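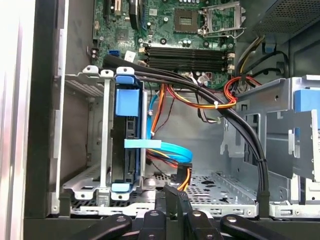 Skorkasside: desktop teardown notes and parts list

README, revision 11

Skorkasside is a set of parts records, written notes and checklists about taking apart old desktop towers and putting them back together, ideally with the same number of screws. It covers office machines of the sort that spend ten years under a desk collecting lint and coffee, and then get handed to whoever once admitted to knowing what RAM is. In our case that was Liviu Nedelcu. He has since learned to say less at parties.

The tower at the top of this file is at what we call stage 3: side panel off, memory out, processor out, drive still in its cage. Most of the questions we get are about stage 3, mainly because it is where people stop for lunch.

What's in the folder

parts.csv has 2222 rows, one per part. Columns are tower, part, stage, condition, notes. The notes column is free text and reads like it.
stages.txt explains the stages, 0 (closed) to 6 (bare case).
checklists/ has the printable sheets, one for each stage.
govedell/ is an older list in the Govedell format, kept so that old links don't break. Please don't add to it.
sima.py is a small script that compares two versions of parts.csv and complains. Delia Pop wrote it and named it Sima. She has declined to say why.

The records come from 95 towers. Some are complete down to the last standoff. Others stop at "lid stuck, gave up," which we count as a finding.

Stages, short version

0. Closed, unplugged.
1. Side panel off.
2. Memory out. Push the latches at the ends of the slots outward and let the stick come up by itself. If you are pulling hard, a latch is still shut.
3. Processor out. Lift the retention bracket all the way, take the chip straight up by its edges, and keep fingers, sleeves and screwdrivers away from the contacts in the socket. Bent contacts are listed under "condition" as "sad."
4. Drive out, data cable and power cable first. Colored plastic on a drive carrier is usually where you squeeze. Usually.
5. Power supply out. Leave it closed. We don't open power supplies, we don't record what is inside them, and we won't answer mail on the subject.
6. Board out, case bare.

Going back the other way is the same list from the bottom up, plus swearing.

How things are named

Every tower gets a word and a number, as in utard-11. Utard is the storage shelf where the first batch lived. The shelf has been replaced, but the name was in too many rows by then. Parts take the tower name plus a short code: utard-11-psu, utard-11-cage, utard-11-sata1. Cables are parts. We went through a period when cables were not parts, and we are still finding them.

Cable color goes in the notes column, never in the part code. A blue SATA cable and a red one carry the same data, whatever the forum told you. Power wires are another matter, so write down the colors you see and which plug they end in.

Known problems

Screws are not tracked one by one. We tried it. There is a coffee can, it holds about 300 of them, and it is the official record.

"Slot" means memory slot in the early rows and expansion slot in a few later ones. Check the notes. If the notes are no help, check the stage: at 2 it is almost always memory.

Empty sockets are sometimes marked "missing CPU" when the chip was simply taken out as planned. From revision 9 on we write "removed" for that, and "missing" only if the tower came to us without one.

Condition is one person's opinion on one afternoon. Liviu grades kindly. Delia does not. The grader column we keep promising will be in the next revision, as it has been for the last four.

Dust has no column. It was proposed.

Good for, bad for

People have used the list to teach a first teardown class, to work out what to keep from a pile of donated machines, and to settle arguments over what that bracket is called. It is poor for pricing, since we never wrote down what anything cost. It also says nothing useful about laptops, which we leave to people with smaller hands and better tempers.

Corrections

Send changed rows only, with the tower name, and run sima.py before you do. If it prints "no," read the line under the "no." Mail gets read in January and then whenever Delia is avoiding something else.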